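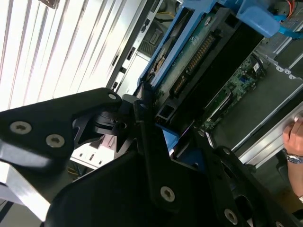
Etstead Practice Tower 3000
Used desktop tower for drive and board work, sold open
Supplier: Etstead, refurbished bench equipment
Condition: used, graded B
Returns: 15 days

Overview

Etstead sells the Practice Tower 3000 as "a complete hands-on hardware lab in a single case." It's a used office desktop with the side panel off. If you've ever pulled a PC from a storage closet and taken the cover off it, you already have a fair idea of what arrives in the carton, and you may already own one.

What you're paying for is the sorting. Etstead says each unit is checked for a complete set of drive hardware, a straight chassis and a socket bracket that still opens and closes. That has some value. Loose caddies get lost, and a tower without them is a poor thing to practice drive swaps on. Whether it's worth the markup over a plain surplus tower depends on how many you need and how much of your own time you want to spend digging through pallets.

The "3000" is part of the name and doesn't stand for anything we could find. We asked.

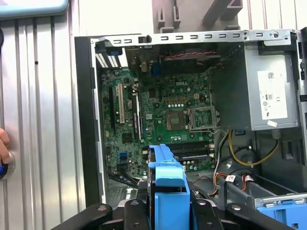 Equipment notes by Nayara Amaral
Last updated 10/10/2021

The board and what's on it

The unit we looked at has a green Dell motherboard with an empty CPU socket. The processor is an extra. Etstead's page says this in the small print under "configuration," and it should be a good deal higher up, as a buyer who expects to power the thing on is going to be annoyed. For seating practice the empty socket is fine, and the bracket stands up out of the way when open. Those gold-colored contacts are easy to ruin, though. Order a socket cover with it, or make one out of stiff card before the tower goes anywhere near a class.

Expansion slots are the usual mix for an office machine that's been around a while: old-style beige PCI next to black PCIe, including a long x16. Video out on the board is a blue VGA port. The sales copy calls this "industry-current." I wouldn't. It's still good enough for learning how a card lines up with the back of the case, and old boards are the ones you want beginners leaning on anyway.

The power supply is the gray box in the corner, and its cables are the real nuisance. The yellow and black bundle is thick, and it goes where it wants. Anyone with large hands will be pushing it aside all day. Two hook-and-loop straps fix most of it. Straps are sold separately, naturally.

SATA cables in the unit are orange and red at one end of the story and bright blue near the drives. There's no code to it that I can see, and Etstead doesn't claim one. Label them yourself if you're going to ask people to put them back where they came from.

Drive caddies

This is the part of the tower I'd buy it for. The drives ride in blue plastic caddies with a latch you can find by color alone, and the cage is gray metal, so you can point at what you mean from the other side of a bench. New people get the idea quickly.

Etstead rates the caddy for 3000 insertions. I asked what the test was and got a link back to the same page. Treat that number as decoration until somebody shows a method. Plastic latches wear according to how they're handled, and one impatient afternoon counts for more than a month of careful use. Our older towers, bought from Brulo in July, came with a similar rating and no method either. 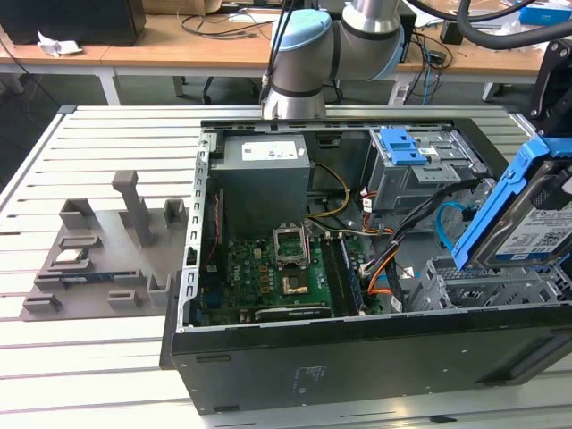 Hard drive in its blue caddy, over the drive bays. Tower on its side, panel removed.

Working position

Lay it down. The listing shows the tower upright on a spotless white desk, which is a good way to sell it and a bad way to work in it. On its side, the whole interior faces up and the board is flat in front of you. We use a slotted aluminum table, and I'd put a thin rubber mat under the case if your table is the same kind – sheet metal on aluminum slides more than you'd think.

Leave room beside the case for the side panel and whatever comes out of the bays. The edges inside are sheet steel, according to Etstead, "fully deburred." Run a gloved finger along them before you believe that. The perforated rail along the edge of the case deserves a second pass.

In the carton

Tower, side panel packed separately
Drive caddies, fitted
Internal SATA and power cables, fitted
One-page contents list, which did match ours

Not in the carton

Processor and cooler
Power cord
Screwdriver
Antistatic strap
Any written exercises, in spite of the word "lab"

Options

Castberg antistatic mat, gray. Decent mat, and cheaper bought direct.
Iwasaki bit set, 7 pieces. You'll use two of them. Skip it if you own any screwdriver set at all.
Spare caddy, blue. Buy at least one with the tower. Matching them later is a chore, and "compatible" in the listings covers a lot of ground.

Shipping and returns

The 15 days for returns start when the carrier scans the delivery, so open the carton when it comes. Go straight to the socket and look at it under a good light. Bent contacts are accepted as a fault only if reported before the first use, and Etstead decides what first use means. Take a photo of it before you touch anything.

Cartons are double-walled and heavier than they look. Ours came with the side panel wrapped in brown paper down one side, and a small scrape on the corner that I didn't bother reporting.

Who should order one

A school or repair shop that wants several alike, with the caddies all there, will probably get its money's worth. For a single bench I'd call the local surplus dealer first and ask whether the drive hardware is complete. If they don't know, ask them to open the case and look while you're on the phone.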